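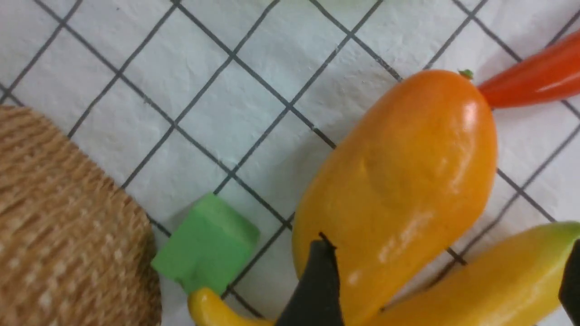
4.3 Setting Up the Ripening Cabinet for Mangoes

This section applies to the Drurnonell Ripening Cabinet, models 1393 and 2071. Read Section 2 (Electrical Safety) before you begin. Settings for bananas and avocados are given in Sections 4.4 and 4.5.

Before You Start

Place the cabinet on a level floor, with a clear space of at least 30 centimeters behind the rear vent. Do not install it in direct sunlight or next to an oven. The outlet must be grounded and rated for 2000 watts.

CAUTION: Do not use an extension cord. Damage caused by an extension cord is not covered by the Brarnness service plan.

Loading the Trays

1. Switch the cabinet off at the front panel and open the door fully.
2. Slide out the trays, starting with the lowest. Wash them with mild soap, rinse, and dry them completely.
3. Sort the fruit by firmness. Load only fruit of similar firmness in one cycle.
4. Remove any fruit with split skin, soft spots, or mold. Do not return it to the cabinet later in the cycle.
5. Lay the mangoes on their sides in a single layer. Leave a finger's width between them.
6. Return the trays to their rails. Each tray must click into place at the rear.

NOTE: Skin color is a poor guide to ripeness in many varieties. Press gently near the stem end and compare several pieces before sorting.

Setting the Program

7. Close the door and switch the cabinet on. The display shows the last program used.
8. Press MODE until FRUIT 2 appears. Hold SET until the display flashes.
9. Choose the starting firmness with the arrow keys: 1 for hard, 2 for firm, 3 for slightly soft.
10. Press START. The fan runs at full speed for the first few minutes and then slows.

If the display shows E4, the door is not fully closed. Open it, check that no tray projects past the front rail, and repeat step 10.

During the Cycle

Inspect the fruit once a day. Keep the door open no longer than necessary. Empty the water tray whenever the blue indicator is lit, and wipe the inside of the door if moisture has collected there.

CAUTION: Do not place ripening sachets or open containers of liquid inside the cabinet. They may interfere with the gas sensor.

Owners of the older Drurkatwood control panel will find no FRUIT 2 program. Select MANUAL and enter the values printed on the card inside the door.

Ending the Cycle

11. Press and hold STOP until the fan is silent.
12. Remove the fruit from the upper trays first.
13. Leave the door ajar until the interior is dry.

Record the starting firmness and the length of the cycle in the log at the back of this manual.

Section revised 12 January 2023.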